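Mamwood Wash and Fold
Frequently Asked Questions
Last updated June 17, 2019

Dropping off

Do I need to sort my clothes before I bring them in?
No. Bring everything in one bag if you like and we will separate lights, darks, and towels. If you want something washed by itself, put it in its own bag and write that on the tag.

Is there a minimum order?
Yes, 5 pounds. Smaller orders are welcome but are charged at the 5 pound price.

Do you check pockets?
We check them, but please check them first. Coins, keys, and cards go in a small envelope that comes back with your order. Tissues and lip balm are the two things that do the most damage, and a lip balm that goes through the dryer can mark everything in the load.

Can I drop off at the Lustden counter?
Yes. Orders left at Lustden are taken to the main shop in Monitz for washing and go back to Lustden when they are ready. Allow one extra day.

How long does an order take?
Three days for most orders. Comforters and anything that has to be air dried may take longer. In December we get a lot of table linens and guest bedding, so please plan for five days that month.

Washing and drying

What detergent do you use?
An unscented liquid for everything, unless you ask for something else. You can send your own in a closed bottle with your name on it. We do not use fabric softener unless the order form says so, and we never use it on towels.

Will my colors run?
Most clothes that have been washed several times at home are safe in a mixed load of similar colors. New dark clothes are the ones to watch. Tell us if something has not been washed before and we will wash it alone the first time.

What about a shirt that has more than one color in it?
Shirts with a light body and dark sleeves are washed in cold water and taken out of the machine as soon as the cycle ends. Leaving them in a damp pile is what usually lets the dark parts mark the light ones. If the care label says to wash it separately, we follow the label.

Do you turn things inside out?
Printed T-shirts, jeans, and dark knits, yes. They are turned right side out again before folding. If you want them left inside out, check the box on the form.

Folding

How are my clothes folded?
By hand, on a big table. Each piece is laid out and smoothed before any fold is made. Small wrinkles can be worked out with a flat hand while the fabric is still a little warm from the dryer – after that you need an iron.
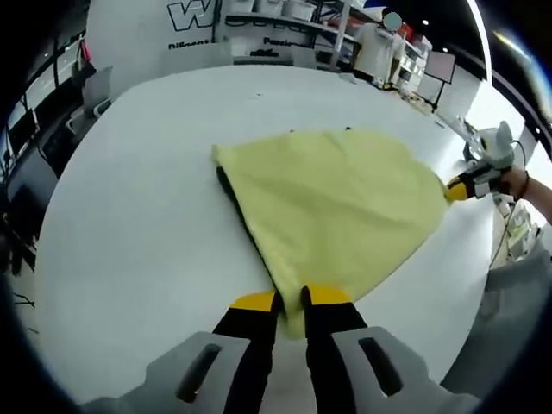
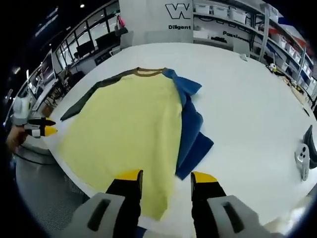
How do you fold a long-sleeved shirt?
Lay it face down with the collar away from you. Pull gently at the shoulders and the hem so the body lies square. Bring one side in toward the middle, then lay that sleeve straight down toward the hem. Do the same with the other side. Fold the hem up to the middle, then up again to just under the collar. Turn it over.

If the sleeves are bulky, fold each one back on itself at the elbow first. The packet comes out thicker but it holds its shape better on a shelf.

My shirts never come out square when I do them at home. What am I doing wrong?
Usually the shirt was not flat to begin with. Check that the side seams are at the sides. Many knit shirts twist a little in the wash, and if you line up the hem without looking at the seams, the fold goes crooked by the time you reach the collar. It also helps to use a table that is larger than the shirt with its sleeves out. A bed is too soft for this.

Can I ask for a different fold?
Yes. We offer three:
Flat fold, for shelves. This is what you get if you do not choose.
File fold, for drawers, so the pieces can stand on edge.
Roll, for suitcases and deep bins.
Write your choice on the form. We can do shirts one way and pants another, but please do not ask for a different fold for each family member. It slows the order down too much.

Do you fold fitted sheets?
Yes. They come back as a flat rectangle with the elastic tucked inside, stacked with the matching flat sheet and pillowcases.

Do you fold underwear and match socks?
Socks are matched and folded over once at the cuff. Underwear is folded in half. Single socks go in the bottom of the bag.

Pickup and storage

How is my order packed?
In clear bags, with heavy things like jeans and towels at the bottom and shirts at the top. If you give us your own laundry bag, it is washed with the order and used again. Hard baskets are fine too, but we cannot keep them overnight at Lustden.

How long will you hold my order?
Thirty days. After that we call the number on the form.

The shirts have a crease across the front. How do I get it out?
Hang them up when you get home. Cotton knits usually relax overnight. For woven shirts, mist the crease lightly with water and pull the fabric straight with your hands before hanging.

What size box should I use for clothes I am putting away for the season?
One you can lift when it is full. Sweaters can be stacked deep, but shirts at the bottom of a tall stack end up with sharp creases. Make sure everything is fully dry before you close the lid, and do not store clothes in the bag they came home from the store in. Label the short end of the box, where you will be able to read it on a shelf.

Something is missing from my order. What should I do?
Call us within five days with the number printed on your tag. Look inside the pillowcases and fitted sheets first. Small things like to end up in the corners.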